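Home Talks Notes Archive Contact

Shelf Talk: Why I Don't Believe the Snack Aisle
Speaker notes, Niilo Lappalainen
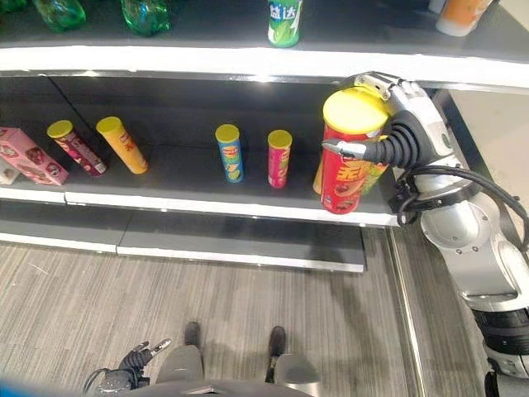 Open with the money question. Ask the room who paid more for groceries this year and wait for the hands. Then ask who can name one product that got smaller. Fewer hands, usually. Leave it there a second and go on.

The claim I'm going after is the one in the Pramard report, that shoppers "choose value when value is clearly shown." Read it out slowly. Clearly shown by whom? Pramard sells shelf labels. I'd want to hear it from somebody who doesn't.

Slide 2. The survey. 1,281 people answered, which sounds like plenty until you get to page 10, where it says they were all members of a store loyalty program. These are people who already like deals enough to carry a card. Asking them whether they look at prices is like asking a running club whether people enjoy running. Pause, don't explain the joke.

Also on page 10: the answers are what people SAID they do. No receipts. I wrote to ask for the receipts and got a brochure.

Slide 3. Unit pricing. I'm in favor of it, say so early or the questions will all be about that. My doubt is whether anyone can use it as printed. One label gives the price per ounce, the next one gives it per pound, the one after that gives it per "serving," and a serving is whatever the maker says it is. Read the two Nurmi cracker labels aloud and ask which is cheaper. Give them ten seconds. (It's the small box. Large box is the "family value.")

Slide 4. Package size. Ardalan Nikzad's argument is that makers shrink the package because shoppers notice price and miss weight. I mostly buy this, but he leans on a single product line and he knows it. He's told me he has more coming in October. Fine, I'll wait. Don't oversell him.

Skip slide 5 if running late. It's the Skiso chart with the axis that starts at 300. Everything looks steep if you start at 300. Same chart from zero is on slide 6 and it looks like a floor.

Slide 7. The Stisto pilot. Bigger print on the labels, sales of store brand went up, press release followed. Things the press release leaves out: the store brand was on sale for half of the pilot, and there was no second store to compare with. Maybe big print works. I'd like it to. They haven't shown it.

If someone brings up apps: who has the time. A person with a kid in the cart is not scanning 1,000 items. Move on quickly, this one eats the whole Q&A.

Ending. Go back to the Pramard line and read it again. Ask what they'd need to see before believing it. Take answers from the back first, the front row always talks. Leave the page 10 copy on the table by the door.

Related talks
What Does "Family Size" Mean?
Loyalty Cards and Who They're Loyal To
Reading a Chart That Starts in the Middle
Notes on Store Brands, Part 2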